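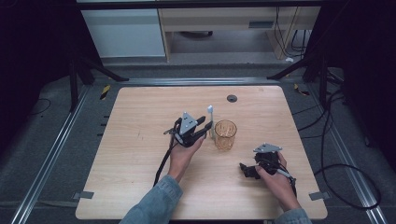
Anneli Seppälä asked last week why we are still talking about cups when there are videos of machines doing backflips, and could we please get to the useful part. Fair. Cups are the useful part. Notes below are for anyone who missed the session, plus the bits I skipped because we ran out of time.

Week 4 - Can machines do the chores yet?
Short answer: some of them, slowly, if you set the table for them first.

1. What we mean by a chore

Laying a table, emptying a rack, putting a thin thing into a tall thing. Small jobs, many of them, each slightly different from the last. A factory weld is the same weld all day. A kitchen never is. Povilas Venckus (his reading is on the list) splits chores by what goes wrong, which I find more helpful than splitting by room:

- you can't see it properly (glass, steam, shiny taps)
- you can see it but can't hold it (cloth, wet soap, thin rods)
- you can hold it but don't know when to stop (wiping, scrubbing)

A stick and a clear tumbler on a plain wooden table gets you the first two in one go. The stick is thin and white and stands up, so a clumsy approach knocks it over before the jaws shut. The tumbler lets the wood grain show through it, and a depth sensor may well report the table behind and miss the glass altogether. People are good at this because we use the rim, the highlights, and a lifetime of knocking glasses over.

2. Hand-held grippers

Person holds the gripper, does the job, the recording becomes the lesson. No arm needed at that stage. Good points: quick, cheap, the human does the planning. Bad points: your wrist can do things the arm later can't, and you lose most of your sense of touch. Try eating lunch with salad tongs in each hand, you will see what I mean.

Two hands matter more than the textbooks let on. One steadies, one works. Sevim Yazıcı's point from the discussion - a lot of one-armed demos pick tasks where the object happens to be heavy or stuck down. Look for this when you watch them!!

3. Numbers to be suspicious of

The Wirach trial (handout B). 100 attempts at stick-into-cup, 65 went in. Sounds poor, is quite decent. But look at the second table. Same cup moved to a different table, 100 attempts, 19 went in. Nothing else was changed. So what had been learnt was partly the table.

Brullar says its shelf picker "handles glassware". Read the footnote, it is frosted glassware. Not the same problem at all.

Questions to ask of any claim:
- how many tries, and who picked which ones to show
- was the object put back in the same place each time
- who cleared up after a failure. If a person did, thats part of the running cost
- how fast. Video speed is usualy in the corner in tiny letters

4. Shop floor vs. home

Shop floor wins, for now. You can fix the light, bolt down the table, keep the cat out. Huttunen packs jars on one line with two arms and a person at the end who straightens the crooked ones. The person is still there after 11 months and no one plans to move her. I would call that a success, Tuncay Sarıgül would not, we argued about it and did not settle it.

Home is harder and pays less. A machine that does the washing up for most of the plates and leaves you the glasses has left you the job you wanted rid of.

We use cookies to remember your settings and to see which pages are read. Accept all / Manage choices

5. For next time

Read Venckus, sections 1 and 2 only. Section 3 is out of date, skip.

Pick one chore at home. Do it with kitchen tongs, both hands, no fingers. Write down each point where you slowed down or changed your grip. One page, bullet points fine. Please use plastic cups, not your flatmate's good ones.

Huệ Bùi asked about cloth - folding gets its own week, after the break in April. If you want a head start the Plomusa towel paper is in the shared folder, ignore the maths on the first read.

Room is the same. Bring handout B again, I only printed enough for one lot.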